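Notebook, dry goods shelf layout, June

Entry 4. Spaghetti on the low shelf

Continues entry 3 (the Istberg display brief, short version). Istberg want long pasta stocked flat on a small two-tier unit. Flat stacking gives the lowest overall height, and they are fixed on that because the unit has to sit under an existing counter. Nikness sent the comparison sheet from their own trial, which used boxes. Boxes are not much help to us. A film bag of spaghetti has a stiff middle and two soft ends, and it is the ends that misbehave.

Stock on hand: yellow bags marked PASTATIME and red bags with Chinese text, both with a clear window on the pasta. Grouped by colour, yellow to the left, red to the right, all side by side in a single layer on the top surface. Lower shelf is white laminate, legs are chrome. Unit pushed up to the back wall.

Notes on the row:

1. Overhang. The bags are longer than the top is deep, so the ends stick out past the front edge. Fine for gripping, poor for passing traffic. The layout drawing assumed no overhang and needs correcting. Stuvton quote a deeper top at 40 mm extra, which would cover most of it. Price not yet received.

2. Angle. The row does not sit square to the edge. One bag put down slightly skewed sets the line for its neighbours. A strip of tape on the top surface as a datum would do it.

3. End bag. The rightmost red one lies a bit higher and further right than the rest, and its corner is crinkled near the wall. Leave more clearance on that side in the next layout.
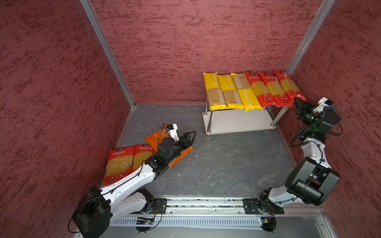 Upright handling

Second question from the brief: can a bag be shown standing, label to the front? On the red bag the label is near the top, with a black tag, and the window is in the lower part, so upright is the orientation the pack was designed for. Lying down, the text runs lengthwise and has to be read with the head tilted.

The difficulty is the bottom seal. It is a red band of printed film and gives no foot to stand on. The strands carry the weight and the film only keeps them together. Held from both sides the bag stays close to vertical. Grip low and to the side, keep off the window if possible, and do not squeeze across the strands. Spaghetti breaks in bending long before the film shows anything.

For a free-standing display it needs a divider or a narrow bin. First guess for the bin is 25 mm clearance over the bag thickness, to be tried in card before anything is cut.

Floor panel: a few small white specks. Wipe down before the next layout and check again afterwards, so that any new bits can be put down to the bags.

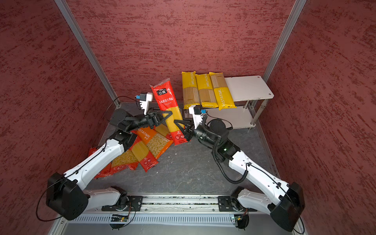

Szewczyk, on reading the above, would drop the upright option altogether: a bin deep enough to hold spaghetti hides the window, and the window is what sells it. Suggests a sloped top with a front lip, bags lying label end up, which would also deal with the overhang in item 1. The slope costs height at the back, so it depends on how much Istberg will give way on the counter.

To do: tape datum, card bin, ask Istberg for the true clearance under the counter, chase Stuvton for the price.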